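Forum Gritari > Matériel > PC portables > Achat et conseils
Sujet : Portable pro pour rendu 3D léger et déplacements, Lidis 14 ou Cenda ?

marlou_44
Bonjour à tous. Je dois remplacer mon portable de travail avant la fin du mois de mai. Je fais de la bureautique, des tableurs assez lourds et un peu de visualisation 3D, surtout des cuisines. Rien de très poussé. 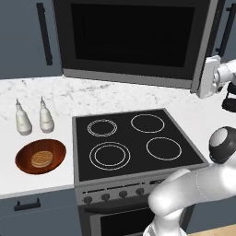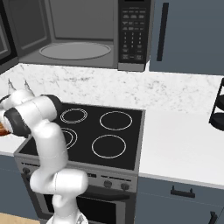 Ce que je cherche

- 14 pouces, pas plus, je prends le train trois fois par semaine
- un clavier correct, je tape beaucoup
- 32 Go de mémoire si possible
- une prise réseau ou au moins un adaptateur fourni
- un écran mat

J'hésite entre le Lidis 14 et le Cenda en version pro. Le Lidis est à 1488 euros chez mon revendeur avec la garantie sur site. Le Cenda coûte 300 euros de moins mais la garantie est en retour atelier. J'ai eu le Lidis en main quelques minutes en magasin, pas le Cenda. Si quelqu'un a l'un des deux depuis un moment, je suis preneur d'un retour.

pivert
J'ai le Lidis 14 depuis l'automne. Le clavier est très bon, course franche, pas de flexion au milieu. Le pavé tactile est moyen, les boutons du haut sont un peu mous. L'écran mat est lisible dans le train, même côté fenêtre.
Côté bruit, le ventilateur tourne dès qu'on ouvre un fichier un peu lourd. En bureautique je ne l'entends pas.
Par contre la mémoire est soudée. Prends directement la quantité qu'il te faut.

Oscar_B
Pour du rendu 3D je ne prendrais ni l'un ni l'autre. Ce sont des machines de bureau avec une puce graphique intégrée. Tu vas naviguer dans ta scène sans trop de mal, mais dès que tu lances un calcul avec les reflets et l'éclairage, tu attends. Regarde plutôt un 15 ou 16 pouces avec une vraie carte.

marlou_44
Merci à vous deux. @Oscar_B, le 16 pouces est exclu, j'en ai eu un et je ne le transportais plus. Les calculs longs, je peux les lancer sur le fixe du bureau. Le portable sert à ouvrir la scène, déplacer des éléments, montrer au client.
@pivert, tu as quelle autonomie en vrai ?

pivert
8 heures en traitement de texte et navigateur, luminosité à la moitié. En 3D je n'ai jamais mesuré, je branche toujours.

tanneguy
Je vais dire le contraire de pivert sur le clavier. On en a plusieurs au service et deux collègues ont demandé à changer. Les touches fléchées sont minuscules et la touche Fn est à la place de Ctrl. Ça s'inverse dans le BIOS, mais le marquage reste faux. Quelqu'un qui vit dans un tableur devrait essayer avant de payer.
Le Cenda a des flèches de taille normale et un bloc Page préc. / Page suiv. séparé.

pivert
L'inversion Fn/Ctrl prend une minute et on l'oublie au bout de deux jours. Je ne vois pas ça comme un critère à ce niveau de prix.

tanneguy
Pour toi peut-être. Quand on passe du fixe au portable toute la journée, les doigts ne l'oublient pas. Les flèches, elles, ne se règlent pas dans le BIOS.

velours_gris
J'ai eu le Cenda un an et demi, revendu depuis. Mes notes de l'époque :

Châssis : solide, un peu épais, les charnières n'ont pas bougé.
Écran : mat, couleurs fades. Pour montrer des matériaux à un client, c'est gênant. Les gris tiraient sur le bleu avant étalonnage.
Mémoire : deux emplacements, on peut ajouter soi-même. C'est son gros avantage.
Réseau : prise RJ45 pleine taille avec volet. Pas d'adaptateur à perdre.
Batterie : correcte au début, nettement moins bien la deuxième année.
SAV : un retour atelier pour la carte Wi-Fi, trois semaines sans machine.

Si ton travail dépend du portable, la garantie sur site vaut la différence de prix à mon avis. Je ne l'aurais pas dit avant la panne.

marlou_44
Trois semaines, c'est non pour moi. Tu avais eu une machine de prêt ?

velours_gris
Non. Il y avait une option payante, je ne l'avais pas prise.

Oscar_B
Personne ne parle du Sheehan ? Même gabarit que le Lidis, il existe avec une petite carte graphique dédiée, et la garantie sur site s'ajoute en option. J'en ai installé un pour un architecte, il en est content.

pivert
Le Sheehan chauffe beaucoup. Le dessous devient pénible sur les genoux, et dans le train c'est souvent là qu'il finit. L'autonomie s'en ressent aussi.

Oscar_B
Il chauffe quand la carte travaille. On peut la désactiver sur batterie dans l'utilitaire du constructeur et on retrouve un portable normal. La première version chauffait même au repos, c'est corrigé par une mise à jour du micrologiciel. Il faut juste vérifier que le revendeur l'a passée.

tanneguy
Payer une carte graphique pour la désactiver en déplacement, je ne vois pas l'intérêt dans son cas. Il a dit que les calculs se faisaient sur le fixe.

Oscar_B
Elle sert aussi à l'affichage en temps réel. Faire tourner la vue devant un client à dix images par seconde, ça ne fait pas sérieux.

kerfank
Question bête : quel logiciel ? Selon les cas, la puce intégrée est très bien gérée ou pas du tout. J'ai un modeleur qui refuse de démarrer sans carte dédiée et un autre qui tourne sur n'importe quoi. Ça me paraît plus utile à savoir que la taille des flèches.

marlou_44
Pas bête du tout. C'est le logiciel du fournisseur de meubles, il tourne déjà sur mon vieux portable avec une puce intégrée qui a six ans. C'est lent à l'ouverture, ensuite ça va. Je pense donc que n'importe lequel des trois fera mieux.
Je n'avais pas regardé le Sheehan. Avec la garantie en option, il dépasse le Lidis et je sors du budget.

kerfank
Alors la carte graphique est un faux problème. Mets l'argent dans la mémoire et l'écran. Vérifie aussi la dalle exacte du Lidis, il y en a deux sous le même nom commercial. La moins chère couvre mal les couleurs, l'autre est bien meilleure. La référence est sur l'étiquette du carton, ou dans la fiche détaillée si le revendeur est sérieux.

pivert
Exact, j'avais oublié. J'ai la bonne dalle, prise en option à l'époque. La version de base est plus sombre.

marlou_44
Je demande au revendeur. Il m'a annoncé une réponse vendredi. Et pour le réseau, l'adaptateur est fourni avec le Lidis ?

pivert
Il l'était avec le mien. C'est un petit modèle propriétaire, à garder précieusement. Un adaptateur USB-C ordinaire fonctionne aussi, sauf pour le démarrage par le réseau – mais je suppose que tu n'en as pas besoin.

tanneguy
Chez nous il n'était pas dans la boîte, il a fallu le commander à part. À faire préciser sur le devis.

marlou_44
Réponse du revendeur : c'est la bonne dalle, adaptateur inclus, 32 Go soudés. Le prix ne bouge pas. J'y retourne avec un de mes tableurs sur une clé pour essayer les flèches comme le conseille tanneguy. Si ça passe, je prends le Lidis.

velours_gris
Demande aussi à partir de quand court la garantie. Chez certains c'est la date de fabrication tant que tu n'as pas enregistré la facture.

marlou_44
Noté, merci. Je repasserai donner un avis après quelques semaines d'utilisation.

Oscar_B
Je maintiens pour le Sheehan, mais le Lidis reste un bon choix pour le train. Pense à créer une clé de restauration avant d'installer quoi que ce soit, celle du constructeur n'est plus fournie.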